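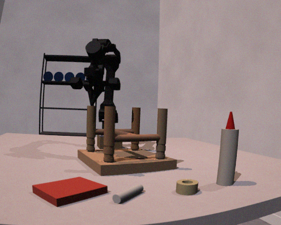 A stool is a seat for one person with no back and no armrests, carried on three or more legs or on a single column. It is among the oldest forms of household furniture. The word covers low milking stools, footstools, bar stools and the square-topped workshop stool.

Construction
The commonest wooden form has four legs joined to a flat seat and tied together lower down by horizontal bars, known as stretchers or rails. The legs may stand upright or be splayed outwards. Splay widens the base and makes the stool harder to tip, but each joint must then be cut at an angle. Stretchers set at different heights on adjoining sides avoid two joints meeting at the same point in the leg, where the wood would be weakened.

Legs are fixed to the seat by a round tenon driven into a bored hole, by a square mortise and tenon in a frame under the seat, or by screws. A through tenon is often split and wedged from above. Dry timber is preferred for the stretchers – they take up a little moisture after assembly and tighten in the leg. 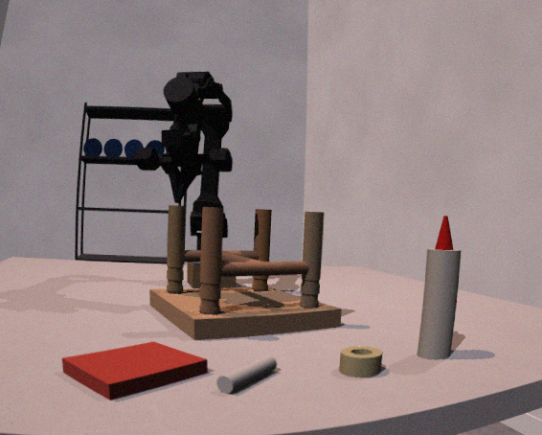 Wooden stool-like assembly on a square base board.

Three legs and four
A three-legged stool stands without rocking on any firm floor, as three points always lie in one plane. A four-legged stool needs legs of matched length or a level floor, but gives better support when the sitter leans towards a corner. In the Gourlay pattern, once common in the dairies at Skulton, the three legs were left plain and had no stretchers. The later Prulo pattern has 4 legs, 2 pairs of stretchers and a seat 14 inches across.

Levelling
Uneven legs are corrected by standing the stool on a flat surface, packing the short leg until the seat is level, and scribing a line round all the legs at one height. The waste is then sawn off.
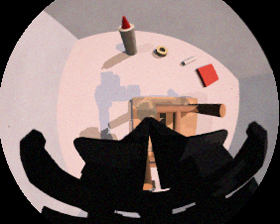

Ewan Swanson disputes the usual dating of the Prulo pattern, arguing that the stools made at Fistudlow already had paired stretchers and that the Prulo makers changed only the width of the seat. The Fistudlow stools carry no marks, and the question remains open.

Use
Low stools are used for milking and fireside work, and taller ones at benches and counters. Stools for bench work often have a stretcher placed as a footrest, which wears faster than the others and may be capped with metal.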